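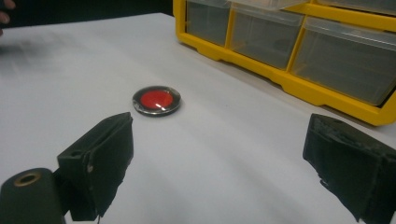

Progress report, Rornero small parts sorting, second period
To: Trorura grants desk
From: Mebrat Gashaw, Rulluscombe workshop

The January plan promised that all 1714 loose parts would be in labeled drawers by now. We have 294 put away. I said at the outset that the target looked high, and I still think so.

Buttons and other small round pieces are the slowest. Hirano's category list has 12 headings and I can't tell three of them apart. Two people given the same piece will put it in different drawers. 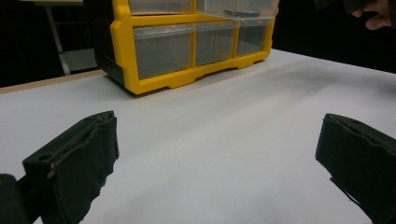
Storage is the next item, and I have doubts about buying more of it. The request for a second cabinet assumes the first is full. On the yellow-fronted organizer the lower row of clear drawers looks empty, and the dark gray disc is in a drawer above with no agreed heading. I would hold the $200 set aside for cabinets until the list is fixed.

Next period: a shorter list from Hirano, then a re-sort of what is already put away. I am not offering a new finish date yet.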